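Hello Gijs, and hello to whoever else at Peltero reads these before they go in the folder. You asked for something less stiff than my last report, so I've written this one the way I'd tell it to you over the phone (minus the bit where the line drops).

## Where the bookkeeping project has got to

The short version is that we're running, we're a bit behind on one thing and a bit ahead on another, and the money is holding up nicely. Your grant pays for small traders in Varneck to learn to keep their own books, and we now have 16 of them signed up. Most turned up on the first evening with receipts in carrier bags, and one had everything on the backs of envelopes, in date order, which I thought was rather splendid!

We start everybody on a plain cash book, money in on the left and money out on the right. I'd planned two sessions on it and we used four. People kept mixing their own spending in with the shop's, and I didn't want to push on to invoices until that was sorted. A separate bank account helps more than anything I can say at the front of a room, and seven of the group have now opened one. 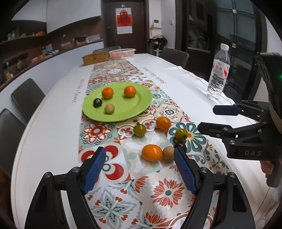

## What we've spent

I've claimed £1,427 up to the end of the quarter. The biggest part is room hire, then the software licences, then printing. The licences went up in July, which I hadn't allowed for, so I've moved £40 across from the travel line to cover it. If you need that on a proper form, send me the form and I'll fill it in. Travel has hardly been touched anyway, as I mostly walk.

One muddle to own up to: I'd put the second printing bill under stationery in my own ledger and under training materials in the claim. It's the same bill and it has only been claimed once. Both now say training materials. (Yes, I do see the funny side, given what I teach.)

## How people are getting on

Bank reconciliation is the session I always dread, and this time it went better than I'd hoped. I stopped using the made-up figures from the textbook and asked people to bring a real statement instead, with a pen to tick things off. It was slow going and there was a fair bit of muttering, but you could hear it when somebody's two totals finally matched.

VAT is where we're behind. Some of the group are nowhere near having to register and were bored stiff, and the others needed far longer than I'd given them. I'd like to split it into a short talk for the whole group and a longer evening for those who want it. That would come out of the same room budget, so I'm asking for your blessing and no extra cash.

Three people have stopped coming. Two told me the evenings didn't suit, and I haven't managed to get hold of the third. I've sent all of them the handouts and told them they're welcome back.

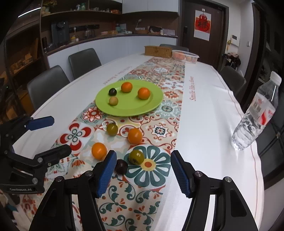

Varneck, 20 Oct 2019

A few things to add before I send this off. I've drafted the next block and it covers chasing late payers, putting money by for tax, and reading a profit and loss account without panicking. I'd like to run it on the same evenings, if we can keep the room.

From you I need a yes or no on the VAT split, and to know whether the Fallumora spreadsheet is still the one you want the claims on, as I've got two versions and they don't agree about the columns. The receipts are scanned and numbered to match the claim, and I'll send them across separately because the file is enormous.

All the best,
Tamunoemi Akpan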